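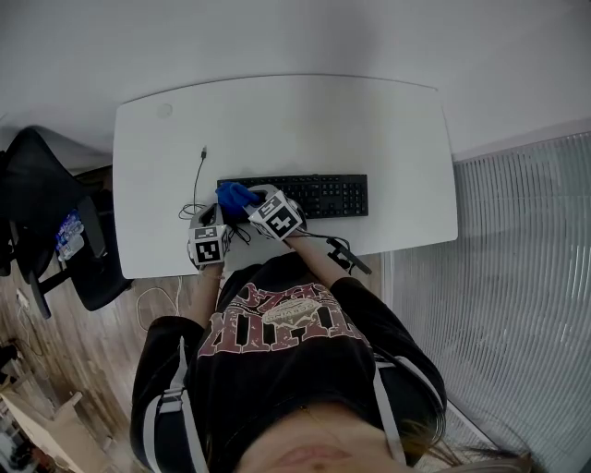
# La mesa en la que acabamos viviendo

Portada Casa Oficios Comer Viajes Cartas

Telline > Casa > Costumbres

Por Veronika Egger
Agosto de 2020

Mi abuela tenía un escritorio y no escribía. Lo había heredado de un tío notario, era de nogal, ocupaba media sala y servía para guardar manteles, recibos de la luz y una colección de llaves que no abrían nada. Cuando le preguntábamos por qué no se deshacía de él, contestaba que una casa sin escritorio parecía una pensión. Sus cartas, que eran muchas y casi todas de queja, las redactaba en la cocina, junto a las patatas.

Me he acordado de ella estos meses, mientras el país entero descubría que trabajar en casa exige un lugar donde apoyar los codos. Durante años habíamos ido arrinconando la mesa de trabajo doméstica. Primero la desplazó el televisor, que se hizo ancho; luego el sofá, que se hizo en forma de ele para ver el televisor. El portátil remató la faena con la promesa de que se podía trabajar en cualquier parte, una promesa que las vértebras cervicales nunca llegaron a firmar. Yo misma redacté un reportaje entero sobre la buena postura tumbada en una alfombra.

En marzo se acabó la broma. Conozco a un contable que cerró el trimestre sobre una tabla de planchar, y asegura que la regulación de altura es mejor que la de su oficina. Mi vecina del segundo, profesora de latín, declinó durante toda la primavera frente a un tocador con espejo, de modo que sus alumnos la veían de frente y su marido, desde el pasillo, la veía dos veces. En mi caso fue la mesa del comedor, con un pacto familiar según el cual a la hora de comer se retiraba todo. El pacto duró hasta el primer cocido.

## Breve historia de un mueble con ínfulas

El escritorio nació con vocación de caja fuerte. Los bargueños, que hoy se ven en los museos al otro lado de un cordón, eran baúles con una tapa abatible y un laberinto de cajoncitos donde se guardaban papeles, joyas y secretos, y tenían asas porque sus dueños viajaban con ellos. La idea de llevarse la oficina a cuestas tiene, por tanto, varios siglos. También la de que la cargue otro.

Después vino el buró, con persiana, que es el invento más humano de toda la historia del mobiliario: permite ocultar el desorden sin ordenarlo. Quien haya tenido uno sabe que la persiana se atasca siempre a un palmo del cierre, justo donde empieza a verse la vergüenza. El despacho moderno se deshizo de la persiana, después de los cajones y por último de las paredes, hasta dejarnos en una superficie clara y lisa en la que una taza de café sin posavasos es una biografía.

De esa evolución habla con cierta pena Holzer, un taller de ebanistería que lleva 50 años haciendo mesas y que, según consta en su propio folleto, preferiría seguir haciendo armarios. Los armarios, explican, no vuelven. La gente los pone contra la pared y los olvida. Las mesas, en cambio, regresan a que les quiten un cerco, les suban las patas o les redondeen una esquina en la que alguien se ha dejado la cadera tres mañanas seguidas.

Lo de las esquinas da para una tesis. El canto recto sale muy bien en los catálogos y muy mal en los antebrazos, que al cabo de una tarde de teclear quedan marcados con una raya roja perfectamente horizontal. En el taller recomiendan el canto romo, y mejor si el frente tiene algo de curva. El cliente suele responder que lo quiere recto porque es más moderno. Vuelve en otoño.

## El asunto Torthorpe

En junio me compré una mesa. Tras diez semanas de comedor, y con la mesa de Holzer fuera de mi alcance por motivos que mi banco conoce, acudí a una tienda en línea llamada Trisik y elegí el modelo Torthorpe, que en la pantalla aparecía bañado por una luz de fiordo junto a un cactus pequeño y una libreta cerrada. Nunca hay nada escrito en esas libretas. Es la mesa de alguien que ya ha terminado.

La Torthorpe llegó en una caja plana, con 26 tornillos y una llave acodada que, según mi teoría, es siempre la misma y va pasando de mueble en mueble desde los años setenta. El manual no tenía palabras. Un hombrecillo sin rasgos montaba la mesa con una sonrisa y, en el segundo dibujo, aparecía tachado por intentarlo solo. Yo lo intenté sola. Tardé alrededor de cuatro horas, de las cuales una la pasé sentada en el suelo con la pata C en el regazo, reflexionando sobre si era la pata C.

Una vez en pie, hubo que decidir dónde ponerla. Los manuales aconsejan la luz lateral, por la izquierda para los diestros, que es una de esas reglas que nos llegan de cuando se escribía con pluma y la propia mano hacía sombra. Frente a la ventana se trabaja poco y se conoce muy bien a los perros del barrio. De espaldas a ella, una aparece en las videollamadas como testigo protegido. Contra la pared se rinde más, dicen, aunque yo en tres días le había encontrado al gotelé un perfil de obispo y un mapa bastante aceptable de Cerdeña.

Acabó en el pasillo, entre el paragüero y el contador. La luz es mala, pero la mesa cabe, y con 10 centímetros más no habría cabido.

## Lo que queda encima

Hay una corriente de opinión, formada sobre todo por gente que vende cajas, según la cual la mesa despejada despeja la cabeza. Mi experiencia es que despeja la mesa. Lo que estaba encima pasa a una silla, de la silla a la cama y de la cama, por la noche, otra vez a la mesa, en una procesión que me ocupa más que el trabajo.

Mi abuela resolvía esto con un hule. Debajo del hule metía lo pendiente: la receta, la carta del ayuntamiento, el cupón. Cuando el bulto impedía apoyar bien el plato, levantaba una esquina y resolvía lo primero que saliera. He probado el sistema con un cartapacio y funciona de maravilla, salvo porque el ratón salta al pasar sobre la declaración de la renta.

El escritorio de nogal, por cierto, se vendió en el año 2000, cuando hubo que vaciar el piso. Mi madre pidió poco y le dieron menos. El comprador lo quería para un recibidor, para dejar encima las llaves. Nosotros nos quedamos con los manteles y con la mesa de la cocina, que cojea, tiene una quemadura con forma de plancha y está ahora en casa de mi hermano. Teletrabaja en ella. Le he ofrecido la Torthorpe a cambio y no me coge el teléfono.

Más en Casa
- Elogio de la silla que nadie elige
- El cajón de los cables: guía para valientes
- Persianas, toldos y otras formas de discutir con el vecino
- Cartas de los lectores: «Mi marido ha comprado una pizarra»
- Manteles de hule, el regreso que no pidió nadie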